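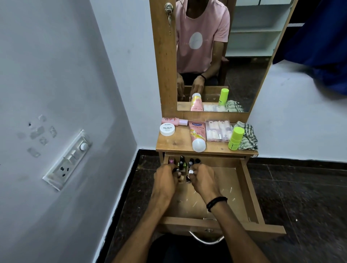
A dressing table, also called a vanity, is a piece of bedroom furniture used for grooming and for storing cosmetics. It generally combines a narrow tabletop, a mirror, and at least one drawer. In simpler designs, the mirror is set in an upright wooden frame and the user sits facing it.

Storage

The drawer commonly holds small containers such as nail polish bottles, which are kept upright so that caps and labels can be read from above. Items in daily use tend to remain on the tabletop.

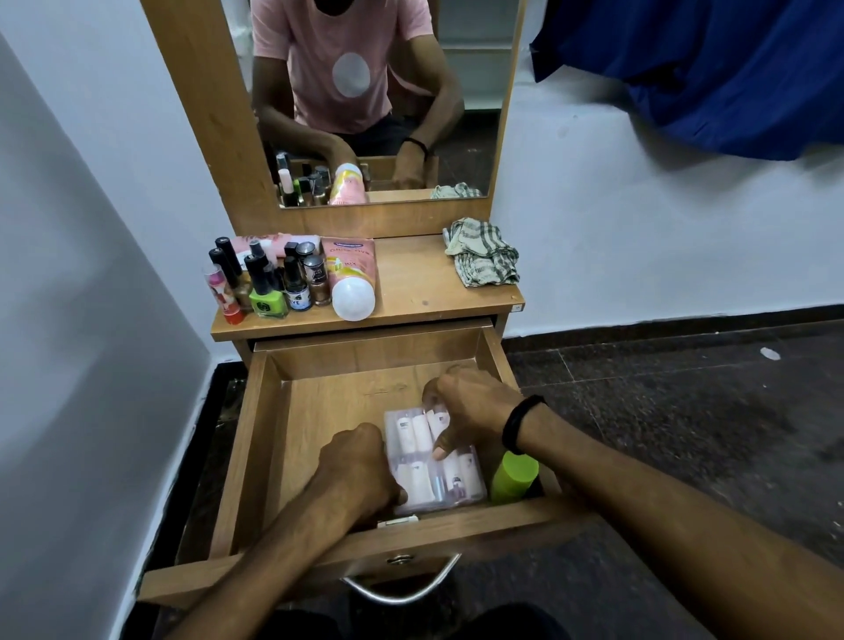
Dressing table with mirror and open drawer; cosmetics and a checked cloth on the tabletop.

Single-drawer models

The Elley, a single-drawer table made by Zervas, was introduced with a production run of 276 units. A later version, the Mumonar, has a wider mirror and 3 handle styles.

See also: Chest of drawers; Washstand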